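Two Months With the Tremus Grippers: Can Anything With Fingers Clean Up My Dining Table Yet?

I should say up front that I wanted to love these. I have been promised a robot that does chores since I was a kid, and what I have so far is a disc that eats phone chargers. So when Mayu Katayama wrote to ask if I'd like to try a pair of Tremus hand-held grippers from Wolent, I said yes before I got to the end of the email.

If you haven't run into this kind of thing, it goes like this. You hold one in each hand and do your chores through them, and the recordings are meant to help a robot arm learn the same moves later on. No robot comes in the box! You are the robot, more or less. You get a pair of grippers, a charger and a login for Floteseck, the app that grades what you send in. The pair cost 800 dollars when I looked in January, and I had mine on loan for 2 months.

My question was a pretty selfish one. If I, a grown adult with working eyes and a lifetime of practice, can't tidy up using these fingers, then a machine with the same fingers isn't going to do it for me any time soon.

The good stuff

They're comfortable. I figured my wrists would give out in ten minutes and they lasted most of an hour. The squeeze is smooth, and after an evening or two you stop thinking about it. Boxes are a joy - anything with flat sides and a bit of stiffness, you just close on it and go. I put away a whole grocery run of dry goods one evening and only dropped the rice.

The blue pads are the best part. They have a serrated inner edge that bites without you having to crush anything, and I never tore a carton with them. Theresia Nägeli, who runs a users' group I joined for moral support, says she swapped hers after 1,000 pickups. Mine still look fine, but I'm lazier than Theresia.

The not so good stuff

Plastic bags. Oh boy. A bag with something inside it is okay if you grab the something. An empty one slides, folds, sticks to the pad and then follows you around the room. I also have clear plastic over my tablecloth, and if you come in too low you pinch that too and everything on the table takes a little trip. My own fingers feel the difference between bag and table cover right away. The grippers feel nothing, and I was guessing by eye the whole time.

Then there's paper towel. You'd think it would be easy, and picking it up is fine, it squashes down and stays put. The trouble comes when you want it flat or folded again. I tried, I really did, and what I ended up with was a wad every time. I do better with a wad in one hand and a cardboard box in the other, two simple holds at once, and that's the sort of thing where I can see a machine getting there.
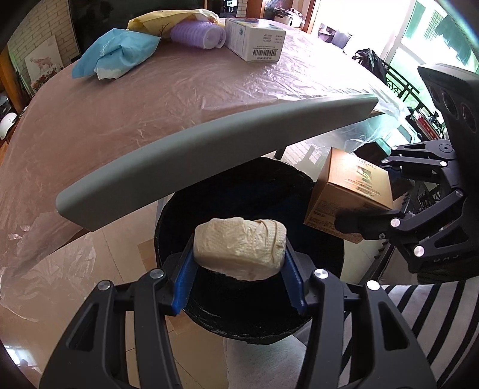

So, can machines do it yet?

My feeling is halfway. Picking up stiff stuff and dropping it in the right place, sure, I'd trust a decent arm with that if it knew my house. Sorting the mess on a real table, with soft things on top of slippery things, no. I'd give it 6 years, and I'm an optimist who once preordered a self-stirring pan.

I also tried the older El-Sayed pair for a weekend. They're lighter and the trigger is nicer, but the pads are smooth and I dropped twice as much, so I went back to the Tremus without any regrets. If you like gadgets and have patience for an app that rejects your best work with no explanation (Floteseck, please, just tell me what I did wrong!), you'll have fun with them. If you only want a clean table, save your money and use your hands.

Mine go back to Mayu next week. I've asked if I can hang on to the pads.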